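Workshop notebook, Hindton bench cell
November, entry 11
Entered by: Prakash Ramasamy

Purpose of entry: to record the condition of the bench against the Dullby housekeeping rules, section 8, before the arm is released to the Unnithan group.

Section 8 requires that liquids be kept off any surface within reach of a powered arm, and that the mat be wiped and signed for before each run.

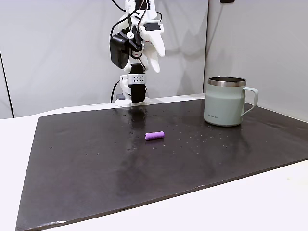
Responsibility for the mat rests with the person who switches on the supply, and this should be written into the start-up sheet. The present wording says only "the operator", which has been read in different ways. Droplets on the mat, with the green mug standing towards the back corner, are to be entered as a finding under 8. The purple piece is a permitted test object and needs no entry. Sheet 637 to be amended accordingly; draft with Mutow for comment.

Cable routing was reviewed next. The rule asks that no free loop should lie on the work surface when the arm is at full stretch. The long black cable sweeps out to the right of the arm and does not meet this. Clips requested. Slack at the middle joint also to be taken in.

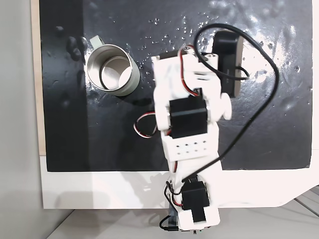

Photo: Hindton workshop

Supply to remain off until the surface has been dried and the cable secured. Torque limit stays at 95 per cent of the Mutow setting pending re-check.

Open: does section 8 cover a cup? Ask Dullby.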